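Products Applications News Support Contact

Visine publishes results of gripper comparison on mixed small parts

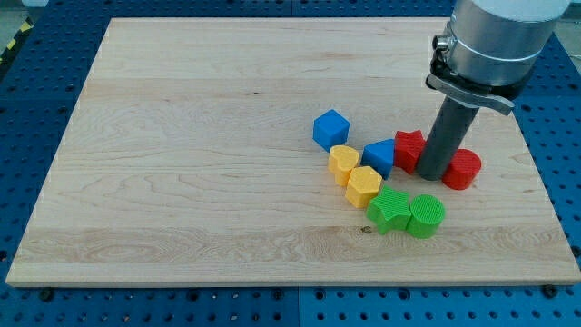 Visine has completed a bench comparison of three end-of-arm tools for picking small plastic parts that differ in shape and color. The work was carried out at the company's test shop in Villberg between January and April, with one arm, one controller and one overhead camera used throughout so that only the tool changed from run to run. The parts were children's shape-sorter blocks, which are cheap, easy to replace and awkward in useful ways. A cylinder gives a tool a plain round top to work with, while a heart or a star leaves much less room for error. The ribbed tops on the blocks were a further reason for choosing them, as many molded parts in packing work have a similar finish.

The three tools were a two-finger parallel gripper, a soft three-finger gripper and the Elus, a slim rod-type gripper made by Hattar. Each tool was given 1,440 picks. A pick counted as good when the block was lifted, carried to the drop point and released within 3 millimeters of the target. Blocks were laid out again by hand after each round, some spaced apart and some touching.

On blocks standing alone, the parallel gripper had the fewest missed picks. It was also the quickest to set up. Results changed when blocks were placed against each other. The parallel gripper needs clear space on two sides, and in tight groups it often pushed a neighboring block out of position before closing. The Elus comes straight down from above and needs very little room beside the part, and it had the best score of the three in the touching layouts. The soft gripper fell between the other two in both cases.

The Elus had its own weak point. Star-shaped blocks were dropped more often than any other shape, mostly when the camera placed the center of the block slightly off. Visine repeated these picks with a finer camera calibration and the drops fell, but they did not go away. The company plans to look at this again with a second camera mounted at a lower angle.

Color made little difference to the tools, but it did affect the camera. Yellow blocks on the pale maple board were found less reliably than blue, red or green ones under the shop's standard lights. A change in exposure settings corrected most of the errors, and the affected rounds were run again - the figures in the report come from the second set.

Cycle times were close. All three tools were run at the same arm speed, and the difference between the fastest and slowest was small enough that Visine does not recommend choosing on that basis.

The full report includes the layouts, controller settings and a log of every missed pick. It is free to download from the Visine website. Test shop customers can also book a session in Villberg to run the same comparison with their own parts.

Visine tests and integrates grippers, cameras and controllers for small-parts handling. Requests for the report in print can be sent to the Villberg office.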